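Vullimier Opens Makden Game Launcher to All PC Players

Sep 15, 2020 – Vullimier today announced the public release of Makden, a free desktop launcher that brings a player's games from several stores into one library. The program had been in closed testing since June.

Makden sorts titles by play time, genre or date added, and keeps a single friends list across linked accounts. Players can hide duplicate copies of a game and set their own cover art. The release supports 33 languages and includes 234 fixes made during testing. 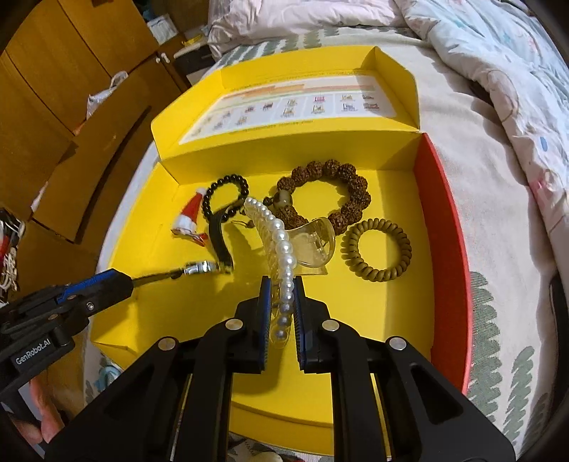 Pearl-lined hair clip over an open yellow box.

The launcher works with 3 account services at present – more will be added through the open plug-in system developed by Stasiv. Players who do not wish to link an account may add installed games by hand.

Grundonholm, the studio's online strategy title, will be offered at 40 percent off to all Makden users during launch week. The discount is applied at checkout and no code is required.

Makden is available now for Windows from the Vullimier website. A Mac version is in development.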